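Prudico to gather 2985 peg-board examples for Presum

Last updated May 6, 2023

Prudico said it will record 2985 runs of a two-armed robot doing peg work, to train the Presum learning system. We make no big claims for it. 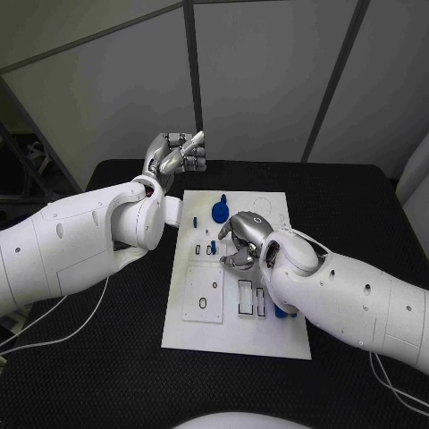
Up to 2000 runs will be kept. More examples may not help - our last set didn't. 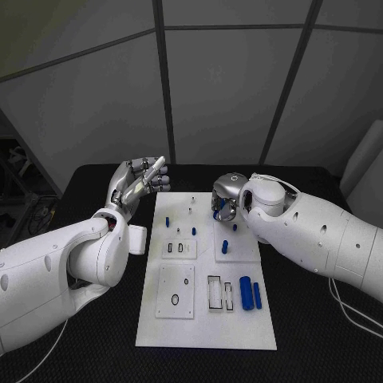 Dijkstra, a partner, doubts the skill will carry over to other parts.

Testing comes after May. Small pegs over narrow slots, held in metal fingers, are a fair start and a long way from a factory.

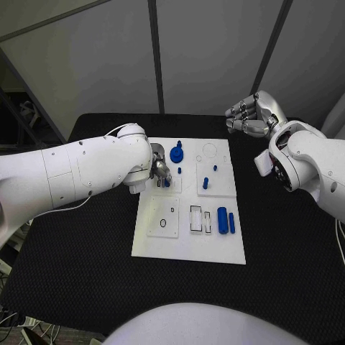
Presum learns only from what it is given. If every run has the same blue pegs and white plates, we expect it to fail on anything else.

Comments (2)

Cemeck: So why fund it?

Reader: Show the failed runs too.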